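Subject: Re: [syndicate] Tranden – what next, and the vet's bill
Last updated: January
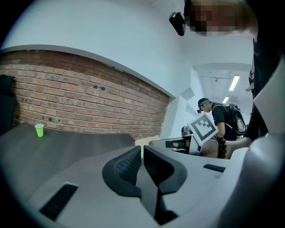 Morning all,

I have read Shivam's message twice, once before coffee and once after, and I find I agree with more of it the second time. I'll answer it in pieces below. I'm writing from a dark grey table with a faint woodgrain look to it and a good straight edge, along which I mean to line up the vet's letter, the training bill and the entry form in the order I would like to deal with them, so the reverse order of urgency.

On 2-mile hurdles, Shivam Pal wrote:

> I know I'm the one who bangs on about this, but I don't think Tranden
> is a two-miler and I don't think he ever was. He gets outpaced turning
> in, he looks beaten, everyone in our corner of the stand goes quiet,
> and then he runs past tired horses after the last and finishes fourth.
> We clap. We go home. We do it again three weeks later.
>
> Can we please ask the yard to step him up in trip before the ground
> dries out? He has had 4 runs over the minimum now and I could write
> the race report for the fifth this evening and save us the diesel.

I was there for all of them and I can't fault the description, although I would dispute "we clap". Some of us clap. Some of us are already in the queue for chips.

I rang the yard last night and put it to them more or less in Shivam's words, minus the diesel. The answer was that they had been thinking along the same lines and were waiting for one of us to ask, as the last owners who were told their horse wanted further took it as an insult. I said we were very hard to insult by now. So two and a half miles it is, provided there is a suitable race, and the handicapper doesn't do anything sudden, and he eats up. He usually eats up. If there were a race for eating up we would be in the Festival conversation.

The thing I'd ask people to bear in mind is that a longer trip won't turn him into a different animal. He jumps a bit big, especially at the first two, and he wastes ground in the air that he then has to find again on the floor. Over the extra half mile there are more hurdles to be extravagant at. The lad who rides him at home thinks he'll settle down once he isn't being hurried into them, and the lad who rides him at home has been right about most things except the weather and Kalier.

Which brings me to Kalier. Shivam again:

> Also – and I say this with love – are we still paying for Kalier?

Yes, we are. She is in a field. She is having what the yard calls a holiday and what my bank statement calls something else. The reduced rate applies while she is out at grass, and the January bill came to 2,877 for the pair of them, including shoes for him, none for her, the gallops fee, and a line marked "sundries" which I have queried. I was told sundries are sundries. I have asked for a longer answer and will report back.

The vet's letter says the swelling in her near fore has gone down well and he is content for her to start walking exercise next month, then a scan, and then we decide. I'd rather not have the should-we-retire-her argument until there's a scan to argue over. We had it at the Christmas lunch without one and got as far as the cheese before voices were raised. For what it's worth, I am soft on her and would like another summer. I recognise that I was also soft on the one before her, who now lives with a family outside Ludlow and is said to be excellent at pulling branches off an apple tree.

Then there was this:

> Last thing. Who is riding? I've nothing against Vishwakarma but he's
> been up for three of the four and I do wonder if a fresh pair of eyes
> might help. Or a fresh pair of legs, come to that.

I'll be careful here, as he once got hold of one of these emails. My feeling is that he has given the horse sensible rides and looked after him when he was beaten, and that's worth something with a young one who could easily have gone sour. He also claims seven pounds, and on a horse rated where ours is I'd think hard before giving that away. The trainer wants to keep him on. I would go along with that for the next run at least, and if Tranden finishes fourth again over the longer trip in exactly the same manner we can have a proper talk. I have told the yard that this is the view, so anybody who thinks it isn't the view had better write back quickly.

Now the entries. There are two possible races. One is a novices' handicap at Ludlow, which suits nearly all of us for travelling and where the ground is likely to be on the quick side. The other is at Ffos Las, where it will be soft, possibly very soft, and where he will probably run into Trendar. You'll remember Trendar. He beat us at Hereford with his ears pricked and has since been put up, but in my opinion not nearly enough. I don't mind losing to a good horse. I'd just prefer to drive a shorter distance to do it.

Against that, our lad has a knee action like a man getting out of a paddling pool and does want some give underfoot. The yard leans towards Ffos Las. I lean towards Ludlow and know perfectly well that I'm leaning towards it for the parking. We don't have to commit until the five-day stage, so I've asked them to enter for both and we'll see what falls out of the sky.

A few small matters, as I have your attention or at any rate your inbox:

Badges. We get six and there are ten of us. Whoever didn't go to Hereford has first call. Please let me know by return if you want one and please don't let me know at the turnstile.

The colours. They came back from the cleaner's with the sleeves a different maroon from the body. The trainer's secretary says it won't show from the stands. I've seen them and it will.

The kitty. It stands at 49 pounds after the Christmas lunch. I'm not proposing a whip-round. I'm only mentioning the number.

Stable visit. They'd like us on a morning when the first lot goes out at half past seven, so that we see something and are gone by breakfast. Carrots are welcome. Mints are not, following a complaint about the wrappers.

Shivam, thank you for putting it all down in writing, and if he bolts up over two and a half I'll buy you a drink and you may bring it up for the rest of the season. Replies to the whole list please, except on the subject of the jockey, where replies to me.

Anju

--
Anju Agarwal
(looks after the paperwork, doesn't pick the races)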